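Interiores comerciales, módulo de noche. Apuntes de la sesión 6: pared, techo y flores
26 de marzo de 2025

Bueno, os paso en limpio lo que fui soltando en clase, que hablé deprisa y luego me llegan los correos (con razón). Empezamos por la pared blanca. A mí me encanta una pared lisa y grande, ¡pero hay que saber iluminarla! Si la luz viene toda de arriba, de fluorescentes rectangulares, queda uniforme y limpia, muy buena para trabajar y bastante sosa para sentarse a charlar. 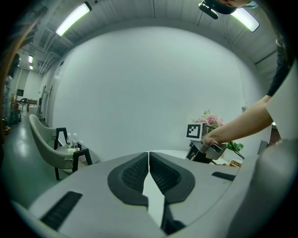 Con los conductos y tubos vistos yo soy partidario de dejarlos en paz. En el local de Herrero los taparon con un falso techo, casi 700 euros, y la sala se quedó bajita y triste. Si vais a colgar algo, mirad antes por dónde pasan las vigas, y las lámparas tipo Pendura, siempre en línea con los paneles del techo, nunca atravesadas.

Y ahora lo que más discutimos, el ramo. Delante de una pared lisa las flores mandan muchísimo, así que con rosas y lilas cercanos basta: una grande de centro más oscuro, otras más pálidas alrededor, y que se incline un poco, por favor, que los ramos tiesos parecen de notaría. El tejido trenzado en tono dorado les da calor sin pelearse con ellas.
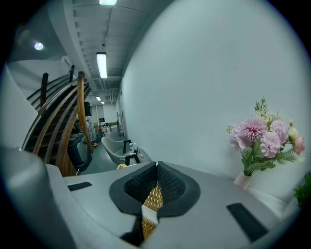
Indrek Vasiliauskas: yo pondría las flores de un solo color, con tanta pared los matices se pierden desde la puerta.

Puede ser, Indrek, y desde lejos te doy la razón. De cerca no cedo. Probadlo en casa de las dos maneras y traed los bocetos en A4 el próximo día. Dindo Bautista tiene la lista de turnos para exponer.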